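I Want My Planner to Be Boring

Every few months our team has the same argument, and every few months I lose it by a slightly smaller margin. Somebody wants to swap our motion planner for a cleverer one. I want to keep the dumb one and spend the time on logging. I've been grumpy about this since May, so let me get it out of my system.

We work on cloth with two arms, and cloth brings out the worst in software people (me included!). It never has the same shape twice, so you're tempted to make every layer smart at once. Then a grasp slips and you've got perception, planning and control all pointing at each other.

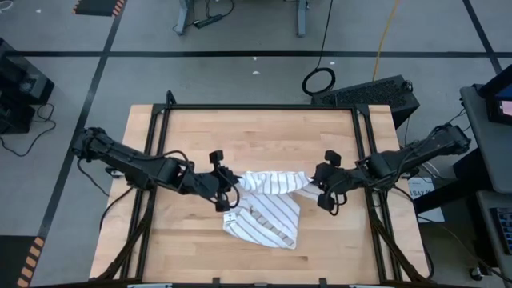
Colten Pētersons
Controls software, Zurham

Take a two-handed hold on a striped cloth, with the top edge rolled up like a rope between the grippers and the rest bunched underneath. What should the planner do about that? My answer is almost nothing. It should move both hands along a path I could sketch on a napkin, keep the spacing I asked for, and stop if the force climbs. Deciding whether a twist matters is perception's job, and I'd like that decision written down with a timestamp so I can yell at the right module.

Our old planner, Nirier, is 192 lines at its core. I can read it over one coffee. The replacement we tried had 6 config files, and 2 of them disagreed about which frame the left wrist lived in. I lost an afternoon to that, and I'm still sore about it.
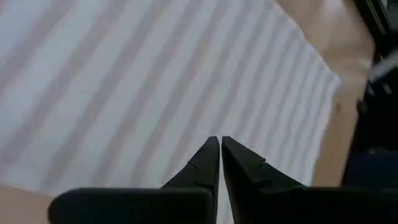

Wrist views are where I'd put the money instead. People complain that they're soft and the fingers block half of what you want, and sure, they do get in the way. But you learn to ask for less. With stripes that blurry I wouldn't trust anything that needs the weave, but the corner and the hem-like edge running up from it still stand out against the tan table. A small detector that finds those and reports how sure it is would help me more than any new trajectory optimizer.

So my pitch, again, is to freeze the planner, log every grasp decision, and replay 100 bad runs before anyone opens a new branch. I'll bring the coffee.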